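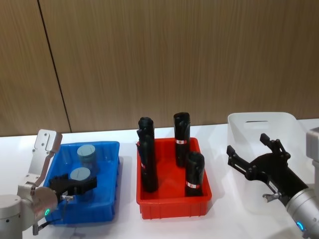 8 Mar 2018 — sorting bench, Cunport room

Spent most of today on the trays again, and I think I'm finally happy with them! Writing it all down before I forget why I moved things, because last July I rearranged the whole bench, wrote nothing, and then had to work it out from scratch a month later.

So the layout now is blue on the left, red in the middle, and the see-through white bin at the right. One row, straight across. I know we had them in a triangle for ages and some of you liked it (the reach is shorter, fine) but the triangle meant something was always behind something else, and I kept knocking the rim of the back tray on the way out. In a row you clear one rim and you're done.

Grays go in blue. Blacks go in red. Anything you aren't sure of goes in the bin and gets looked at later, by a person with decent light and a cup of coffee. Please don't guess! I found four grays in with the blacks yesterday and it cost me a whole morning of re-weighing.

About the trays themselves. These are the shallow ones from the Warnora order, and I like them much better than the deep tubs. You can stand a cylinder upright and still get hold of it well below the top, which you could never do in the tubs without scraping your knuckles on the wall. The sides lean out a little, too, and that helps more than I expected. The only grumble is that the blue comes through onto the grays. They look bluer than they are once they're in there, so if you're checking color against the card, take the piece OUT of the tray first and put it down on the white. I did about a dozen in the tray this morning and wrote down nonsense for every one.

The red tray is less of a problem since black is black. What I do notice is that the ribs on the inner walls catch your eye when you're trying to see whether a piece is standing straight. Might just be me.

Standing versus lying down — I've gone back and forth on this. Decided: standing, always. Lying down they roll to the low corner (the bench is not level, I've checked it twice and shimmed it once) and then they're jammed against each other and you have to pick them apart. Upright they stay where you put them. Leave a finger's width between them if you can, more if the tray's nearly empty, and don't push them into the corners. A cylinder in a corner is a pain for everyone.

The slot on the flat top of the grays: I've been trying to set them all with the slot pointing the same way and I've given up. It looks lovely and it takes forever. If Fletavgate ever want them oriented they can say so in writing and we'll charge for it. For now, slot up, any direction.

Counts, for the log. The batch came in at 318 pieces. I got through 204 before lunch, which is my best so far on this bench, and then slowed right down in the afternoon because I kept stopping to fiddle with the spacing. Seventeen in the "not sure" pile by the end, most of them with a smudge that probably wipes off. I haven't wiped any yet. I want to see whether they weigh the same dirty, just out of curiosity.

The full order is roughly 3,000, so at today's pace it's a long haul but not a horrible one. I'd like to get the trays swapped out less often. Right now I'm emptying each one well before it's crowded, and I think that's correct, but the walking back and forth to the shelf adds up. Idea: keep a second blue tray on the shelf, already empty, and swap the whole tray over. Then tip the full one out in one go at the end of the hour. Will try that tomorrow if I can find another blue. (If you've borrowed one for your sandwiches, I would like it back, washed.)

Bench top: wiped down with plain water and a soft cloth, no spray. The spray leaves a film and the trays skate about on it. Without it they sit pretty well, though I still want something grippy underneath. Tried a strip of shelf liner under the red one for an hour and it was great until I needed to turn the tray, and then it bunched up and I nearly lost the lot. Maybe two small squares at the ends would do it. Or those little rubber dots you get for cupboard doors! Will look in the drawer.

Glare off the white top is still annoying late in the day. I'd thought about a gray mat but then the grays would vanish into it, so no. The wood paneling behind is fine, by the way, and I take back what I said about painting it. It gives your eyes somewhere to rest and every color we use shows up against it. Leave it alone.

Box labels: Navaratnam spec says 72 to a box, one color per box, no mixing, with the color written on the short side. I'd been writing it on the long side. Redid six boxes. Grr.

To do, in no particular order:
find second blue tray
rubber dots
re-level bench (the left back leg, I think)
wipe and re-weigh the smudgy ones
ask whether the bin could be a size smaller — it takes up more bench than it deserves for the handful of things that end up in it
new pen, this one is dying

Oh, and the color card has faded along one edge. Use the other side until we get a new one.

Bench notebook, Cunport room | Please ask before copying pages | Back to top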